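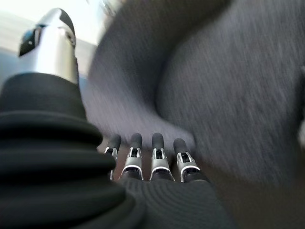

Vol. 38, Issue 2

Last updated: February, 4:10 pm

Urkska team gets a household robot to take its time with soft things

Picking up a mug is close to a solved problem for a good robot hand. Picking up a pillow is still a headache, and a small research group at Urkska has a result this month that should please anyone who has watched a machine squash one flat and then drop it.

The group has trained a two-handed humanoid to handle cushions, pillows and folded fabric around ordinary furniture using what lead researcher Uyên Vương calls "late closing". Most grasping systems decide where to grab, move there and shut the hand in one go. Late closing splits that up. The hand arrives open, the fingertips make light contact, and the controller waits for the fabric to settle before it commits to a grip. If the cloth shifts more than the model expects, the fingers back off a little and try again.

"Fabric keeps moving after you touch it," Vương said. "We were planning for where the cushion was, and by the time the fingers closed it was somewhere else. Once we let the hand wait, a lot of our other problems got smaller."

The method leans on close-up views from cameras at the wrist, where soft objects are hardest to read. A cushion near the fingers can fill nearly the whole view, often blurred, with hardly an edge to go on. Earlier versions of the software threw those images out. The new one keeps them and treats the blur as a clue to which way the material is sliding – a lovely bit of thrift, and to my mind the cleverest part of the work.

It learned from 2000 recorded attempts, good and bad, on soft furnishings in different colours and weaves. The group then ran 100 fresh trials on items the robot hadn't handled before. With the old method it managed 38 clean pickups. With late closing it more than doubled that, and the misses were mostly slow fumbles the robot could recover from by itself.

Two-handed work was the harder test. A pillow held at both ends sags in the middle, and if one hand pulls ahead of the other the whole thing twists. The team has each arm share its estimate of the sag, so both hands ease in or out together. Pillows with a fringe or a loose trim were a particular nuisance, as the threads confuse the part of the software that looks for an edge to hold. Training on the seam line instead fixed most of it. 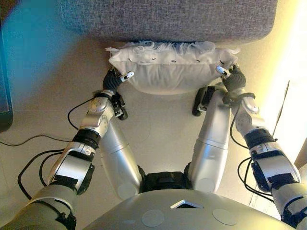
What comes next

There's plenty left to do. The robot is slow, and late closing makes it slower, adding a pause at every contact. Vương's group wants to shorten the wait on fabrics the robot has met before and save the full pause for strangers. Dark cloth in poor light remains a weak spot.

A second lab at Skallham will try the same controller on a different hand in the coming months, which should show how much of the gain belongs to the method and how much to the hardware. The group plans to release its training recordings too, failed attempts included – great news for smaller labs that can't afford to collect their own.

Recent items

Hartono opens its grasping lab to summer students
Tallari tests a quieter wrist joint
Why folding a fitted sheet still beats the machines
Skallham workshop on touch sensing: program now available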